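Reading Room > Short Fiction > The Ferry Letters

Print this page | E-mail this story

The Ferry Letters

My aunt left me her job when she moved away, which sounds grander than it was. The job was answering letters for the Pulton Advertiser, a paper that came out when it felt like it and went to every house on our side of the river whether they wanted it or not. People wrote in with their troubles and Aunt Abeysekara (everybody called her by her last name, even my mother, who was her sister) wrote back and told them what to do. She signed herself "The Ferryman." I was twenty-six and had never told anybody what to do in my life.

"You'll be fine," she said, and gave me a shoebox and a typewriter with a sticky R. Then she got on the bus with two suitcases and a fern.

So I took a desk at the office and got started.

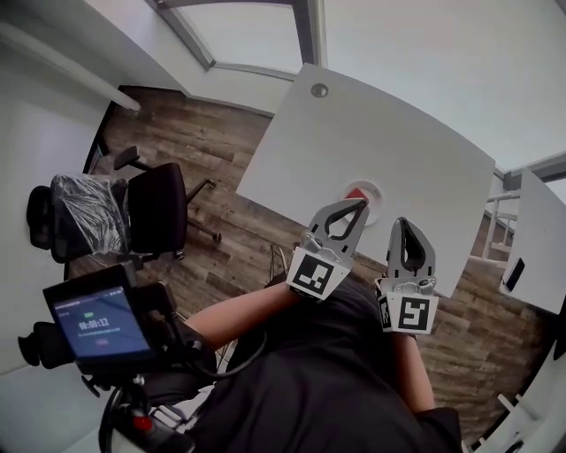 PULTON, in May

Dear Ferryman, the first one said. My neighbor has been rowing across to the old landing every night at eleven and coming back at one. He does not fish. Should I ask him about it or mind my own business? Yours, Awake on Water Street.

Well, I loved it. I'd been expecting in-laws and wedding lists, and I did get plenty of those later, but this was a real letter! I typed back that a person who rows in the dark for two hours probably has a reason, and that a plate of something warm left on the dock would get the answer quicker than a question would. I was pretty pleased with that. It sounded just like my aunt.

Welington Rocha, who laid out the pages and also sold the ads and also fixed the sink, read it over my shoulder while he ate a pear.

"You know there's nothing at the old landing," he said.

"There's the bell."

"There's a post where the bell was."

I'd forgotten. When I was small you rang the bell and the ferry came over for you, the Fosen, a fat green boat with a bench down each side and a smell of oil and oranges. Then they built the bridge eight miles up and the Fosen stopped, and one winter somebody took the bell. My father said it would fetch 100 dollars as scrap. My aunt didn't speak to him until Easter for saying so.

The second letter came the next week, same blue paper, same tidy hand.

Dear Ferryman, I left out a pot pie. In the morning the dish was washed and there was a drawing in it of a boat. What now? Yours, Still Awake.

I got that one at four in the afternoon and I must have read it until five. I asked Welington what he would do and he said he'd want his pie back. I wrote: Leave out a pencil, and something to draw on. Then I worried about it all evening. What kind of advice is that? I nearly walked back to the office in my slippers to pull it off the page.

But it ran, and after that the whole town was in on it. You have to understand that we had 3,000 people and no movie theater. The woman at the bakery started putting aside a roll for "the rower." Kids dared each other to stay up. Somebody left a pair of wool gloves on the wrong dock, and then somebody else left a scarf on the right one, and Water Street had more foot traffic after supper than it had seen since the Fosen quit. Letters poured in. Twenty were guesses. One was a marriage proposal, to the rower or to me, I couldn't tell which.

I got nosy, of course I did. I put on my dark coat and went down there at half past ten with a thermos and sat behind the Guronum sign, the big tin one for the cough drops they don't make anymore. It was cold and I could hear the river slapping at the pilings. At eleven a door opened, and out came a woman in a man's hat, carrying oars.

I knew her. Tharushi Selvanayagam taught me long division. She'd lived on Water Street since before I was born, in the house with the yellow door, and as far as I knew she had no neighbor, because the places on either side had been boarded up for years.

"You may as well get in," she said, without turning around. "You were never any good at sitting still."

So I got in! What else was I going to do? She rowed the way she used to write on the blackboard, steady and a little bit cross. I asked her who Awake on Water Street was and she said, "Don't be dense, dear." I asked her about the washed dish and she said it was a perfectly good pie and she wasn't about to waste it.

"But why write in?"

She pulled a few more strokes before she answered.

"I wrote to your aunt for 21 years," she said. "Under all sorts of names. I was Puzzled on Mill Road. I was the man with the goat. She knew it was me, and I knew she knew, and she never let on once. Then she went off with that fern, and I thought I'd see what they'd put in her chair."

I remembered the man with the goat. I'd cut him out and saved him.
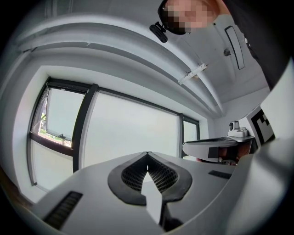

The Other Side

The old landing was mostly mud. She tied up to the post and held the lantern while I climbed out, and I stepped in a hole right up to the shin. She didn't laugh, but it took her some effort.

Under the bank, where the ticket hut used to be, she'd cleared the brambles. There was a bench from the Fosen, scraped down and half painted green. And beside it, under a tarp with a brick on each corner, was the bell.

"You took it?" I said.

"Your aunt took it. I held the ladder." She pulled the tarp back and gave the rim a rub with her sleeve. "They were going to melt it. We meant to put it back up the next summer, and then it was the summer after that. I can't lift it by myself."

I thought about my father and that long quiet until Easter.

"I know a man who fixes sinks," I said.

She looked at my wet shoe, and then at the post, and asked if he was tall.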